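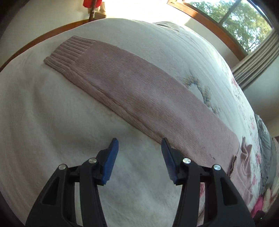
## 4. Departure before full time in the open stand

### 4.1 Ground and fixtures

The observations were made at the Grondley ground, which has a covered main stand on the west side of the pitch and an uncovered stand, the Berhe Stand, on the east. The two stands face each other and are of similar depth. Seats in the Berhe Stand are moulded shells fixed directly to the concrete steps, without backs in the upper rows. Spectators in both stands leave through gates at the foot of the stairways, and those who have come by car walk 300 m along the service road to the car park. There is no exit from the upper rows other than the stairways.

Eight fixtures were observed, the first in August. All were evening league matches with the same kick-off time. Cup ties were left out, as extra time would have changed the period over which departures were counted. One league fixture was moved to the Bruneck Road ground while the pitch was relaid, and it is not part of the data. The two grounds differ in the position of their gates and the counts could not have been combined without a correction for walking distance.

The last of the fixtures, on 12/04/2023, was held up in the first half by a fault in the floodlights. The delay was added to the match clock and departures were timed from the restart. Results with and without this match are given where the difference affects the reading of the table.

### 4.2 Counting departures

Departures were recorded at the gates with Mudik counters, which register a passage in each direction and store it against the time of day. A person who went out and came back, for instance to take a call or fetch something from a car, was counted once in each direction and so cancelled out. The net outflow was summed for each minute of the second half.

A departure was treated as early if it took place between the start of the second half and the final whistle. Departures at half time were recorded but kept apart. Many of these were of parents with small children, and the reasons given for them at the gate had little to do with the weather or the state of the match.

The counters tended to miss the second of two people passing shoulder to shoulder. This mattered little while the flow was light but grew worse in the closing minutes, when groups came down the stairs together. Gate stewards therefore kept a tally by hand over the same period. Where tally and counter disagreed, the tally was used. Stewards at the main stand gates were also selling programmes for the next match at two of the fixtures, and their tallies on those evenings are less complete than the rest.

### 4.3 Air temperature and wind

Air temperature was read at the back row of each stand, at head height of a seated adult. Wind speed was read at the same points. The official reading for the town was not used, as it is taken on open ground well away from the stadium and shows neither the shelter of the main stand roof nor the draught through the gap at the north end of the Berhe Stand.

Readings were taken at kick-off, at half time and at the final whistle. The fall between kick-off and full time was larger in the open stand at every fixture. Surface temperature of the seats was measured at the first two fixtures only. The probe gave unsteady values on wet plastic and the measurement was dropped.

### 4.4 Clothing

Spectators leaving the Berhe Stand early were asked to complete a short card. In all, 196 usable cards were returned. The card asked for age band, means of travel, row, whether the person held a season ticket, and what was worn on the upper body. Clothing was entered as base layer, middle layer and outer layer. Knitwear with a ribbed cuff, of the kind shown in Figure 4, was entered as a middle layer whether or not a coat was worn over it. Replica shirts were entered as a base layer even where they had been pulled on over other clothes, a practice more common in the lower rows near the singing section.

*Figure 4. Knitted sleeve with ribbed cuff, laid flat on a bedspread.*

No attempt was made to assign an insulation value to single garments. Published values assume a standing or walking person, and a seated spectator loses heat through the seat as well as to the air. The number of layers was used instead. Hats, gloves and scarves were noted as present or absent and were not counted as layers.

### 4.5 Results

Early departures were more frequent from the open stand than from the covered one at seven of the eight fixtures. The exception was the mildest evening, when the two rates were close and the order was reversed. Removing the delayed match leaves the direction of the result unchanged but narrows the gap between the stands.

Score had a stronger effect than temperature. When the home side was behind by two goals or more, the rate of departure rose sharply in both stands within five minutes of the second goal, and the difference between stands became small. The effect of the stand was clearest in matches where the scores were level or one goal apart late in the second half. In such matches the covered stand stayed nearly full until the whistle, while the upper rows of the Berhe Stand began to empty well before it.

Within the open stand, spectators wearing a single layer left earlier than those wearing two or more. The difference between two layers and three was slight. Season ticket holders wore more layers than casual visitors and also left later, so the two effects cannot be fully separated with the cards alone. Row number was linked to departure time only on windy evenings.

Travel also played a part. Those who came by car left earlier than those who walked, in both stands and at all fixtures, and most gave the queue at the car park exit as their reason. Cold was given as the main reason on fewer cards than the queue. It was, however, the most common second reason in the open stand, and it was named more often by those seated in the backless upper rows.

The cards were given only to people leaving early, and the clothing of those who stayed is not known. A comparison group drawn from spectators still seated at the final whistle would be needed to state how far clothing affects the decision to leave. Section 5 describes the seat-level survey prepared for this purpose.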